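Speaker notes, "Gathering demonstrations in ordinary homes"
Skollholm, September, afternoon session, second talk
Project: Telon

Slide 1. Title

Good afternoon, and thank you for staying after the coffee. I work on the Telon project at Tanis, where I am responsible for how the demonstrations are collected. I do not train the models. My colleagues train the models and then they come to my desk with complaints, so today I will speak mostly from the side of the desk.

(Say early: questions are welcome during the talk. Speak slowly on slides 4 and 5, I always run there.)

Slide 2. What we wanted

When we started, the plan was to record small household tasks done by people with hand-held grippers. We had 17 tasks on the list. Some were very simple, like moving a cup to a tray. Some were tidying tasks, where small things lie together on a surface and must go into a container. I will speak about the tidying ones, because there we made the most mistakes and learned the most.

We had 41 homes in the first round. In each home we asked for the same list of tasks, but with the objects which the people already had. This was a decision against my own advice. I wanted to send a kit. I was wrong about this, and I will come back to it.

Slide 3. The kit question

My argument for the kit: if all homes use the same objects, we can compare. The argument against: the model learns the kit. We made a small trial with a kit in our own lab, and the policy became good with the kit and stayed poor with everything else. Cloth was the worst. A policy which has seen one kind of cloth folded in one way does not know much about cloth.

So now the instruction is one paragraph. It says: choose small things of different kinds, at least one of them soft, at least one with a string or a loop. Put them near the container. Do not arrange them nicely.

The last sentence was added later. People arrange things nicely. They make a row, with space between the items, as if for a shop window. I understand it, I would do the same if somebody looked at my table. But from a row the model learns only to pick from a row.

(Pause. Ask who in the room has collected data in homes. If many hands, shorten slide 4.)

Slide 4. How long is an episode

Our first rule was: one episode is one complete tidying, with a limit of 120 seconds. It looked reasonable on paper. In practice people hurried when they came near the limit, and the last objects were thrown more than placed. We could see it in the gripper speed, even before we looked at the video.

Now we have no limit on the clock. An episode can also stop with objects still on the table, if the operator says "stop" and marks it. Partial episodes are kept. At first the training group did not like this, since their loader expected a finished state. It took one week to change the loader and I think it was a good week.

We also keep failed grasps. If the finger closes on a cloth and the cloth slips, please continue, do not start again. A second try after a slip is very valuable, and if people restart each time, we lose all of them.

Slide 5. What is difficult with a pile

There are three things I want you to remember about piles.

First, the order. Two good operators will clear the same pile in a different order, and both are right. If you average them, you get something that reaches between two objects and takes neither. My colleagues have methods for this, and I will not explain their methods badly. From my side, I only ask that the operator decides before the hand moves. A hand that hesitates above the table gives us many frames with no clear intention.

Second, strings and loops. You take one thing and a second thing comes with it. We do not forbid this. We ask for a label, "carried", with the time. In the first round we did not have this label and the second object seemed to fly by magic.

Third, flat things. A flat cloth on a plastic tablecloth is hard for two fingers. Good operators push it first until a fold stands up, and then they take the fold. We never taught them this. They found it themselves, and after that we wrote it in the guide.

Slide 6. From one of the homes

(Show both, give people time to look. Do not read the text on the box aloud.)

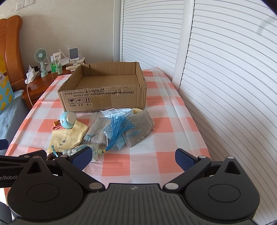
Same table, same open box, same kind of small things in front of it:
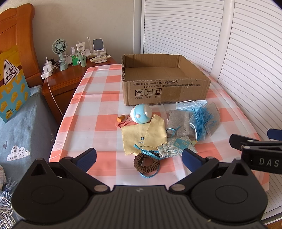 Slide 7. Review

After recording, each episode goes to a reviewer. We have 9 reviewers, and they have a short form. The form asks if the container was visible at the start, if the fingers were visible when they closed, and if the operator spoke a label at the wrong time. There was also a question about "quality" from one to five. We removed it. Each reviewer had a different idea of what three means, and we spent more time in meetings about the number three than the number was worth.

For checking agreement we use the Vigfúsdóttir procedure, which is our internal name for it. Two reviewers see the same episode and do not see each other's answers. When they disagree, the form is usually the problem. We repair the question and send the episode again.

Background: we do not ask people to clean the room. A model that works only in front of an empty wall is not very useful at home. What we do ask is to remove letters, medicine boxes and family photos before starting, and the reviewer looks for them again afterwards.

(If time is short, jump from here to slide 9.)

Slide 8. Cost

People always ask about cost, and I can say only where the hours go. Most of them do not go to recording. They go to the visit before, to charging, to calibration of the grippers, and to copying files over a slow home network. If you plan a collection like this, please plan for the copying. We now bring a disk.

Slide 9. What is next

In the second round we will go back to some of the same homes and ask for the same tasks with a different container. A drawer, a bag, a basin. I expect the bag will be terrible. It closes by itself when you touch it, and a two-finger gripper cannot hold the bag open and fill it at the same time, so we will need two operators or a person with two grippers and patience.

We will share the operator guide and the review form. The address is on the slide, and I have paper copies at the front table for people who prefer paper.

(Leave this slide on during questions. If they ask about model results, pass to my colleagues in the morning session.)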